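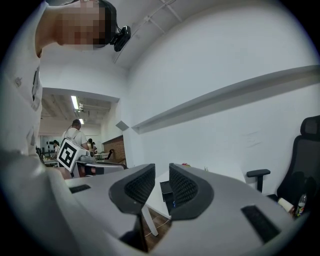 Work & Home

The Long Life of a White T-Shirt

Ghizlane Slaoui owns eleven white T-shirts and can tell you the age of each one. The oldest is nine years old and has been relegated to painting and yard work. The newest came in the mail in the spring and has been washed four times. She keeps a small notebook in the laundry room where she writes down when each shirt went into service and when it came out.

Slaoui spent 16 years as a buyer for a uniform supplier called Plendier, which sold plain cotton shirts to restaurants, warehouses and repair shops. Her job was to find shirts that would last, and to explain to customers why the cheap ones did not. She left two years ago and now runs a mending and alterations counter on Escobedo Street, in the back half of a dry cleaner.

"People bring me a suit jacket and apologize for their T-shirt," she says. "I'd rather look at the T-shirt. It gets worn more than anything else they own."

The plain white T-shirt began as underwear. Sailors and soldiers wore it beneath a uniform, and farm and dock workers wore it with nothing over it when the weather was hot. By the middle of the last century it was ordinary streetwear, and it has stayed that way with only small changes. The sleeve has gotten longer and shorter. The neck has gone from wide to narrow and back. The tag at the collar has mostly given way to printing on the inside.

What has changed more is the cloth. Slaoui sorts shirts by weight, and she does it by hand, pinching the fabric near the hem and rubbing it between her thumb and finger. A thin shirt drapes nicely in the store and feels cool, and it is usually the first to go. The holes show up low on the front, where the cloth rubs against a belt buckle or the edge of a counter. A heavier shirt takes longer to dry and can feel stiff at first, but the same rubbing takes years to get through it.

At Plendier she ran her own wash trials. One summer she put 60 shirts from several mills through the same machines on the same settings, week after week, and measured them with a steel ruler. Most of the shrinking happened in the first three washes, nearly all of it in length. Some of the shirts also twisted, so that the side seam ended up wandering toward the belly button. Twisting comes from the way the cloth is knit and cut, and there is no fixing it at home.

Collars were the other trouble. A good collar is ribbed, has some stretch in it, and is sewn down with tape running across the back of the neck from shoulder to shoulder. A poor one goes wavy. Slaoui turns every shirt inside out before she buys it and looks for the tape. If it's missing, she puts the shirt back.

Then there is the matter of keeping it white. The yellow stains under the arms are a mix of sweat and the aluminum salts in many antiperspirants, and chlorine bleach tends to make them worse. Slaoui soaks hers overnight in warm water with oxygen bleach, then washes them as usual. She uses less detergent than the bottle calls for. Too much leaves a film that holds on to dirt, and the shirts turn gray – a dull, even gray that people often take for age.

She hangs her shirts to dry from the hem. The dryer is hard on cotton, and the lint in the trap is shirt.

A customer who manages the kitchen at Sisau, a lunch place two doors down, brings in a bag of staff shirts every August. Slaoui mends what she can. Small holes get a patch of thin knit fused to the inside and a few stitches around the edge. Split shoulder seams take five minutes. Stretched collars she sends back untouched, because a new collar costs more in labor than a new shirt.

The shirts past mending go into a bin under the counter. A furniture refinisher named Zitura takes them for rags and says old cotton is better than new for putting on oil. It has already shed its loose fibers and leaves nothing behind on the wood.

Slaoui's own oldest shirt will end up in that bin too, probably next year. There is a hole at the left shoulder now, and she has patched the hem twice. She has a replacement in the drawer, still folded, waiting for its line in the notebook.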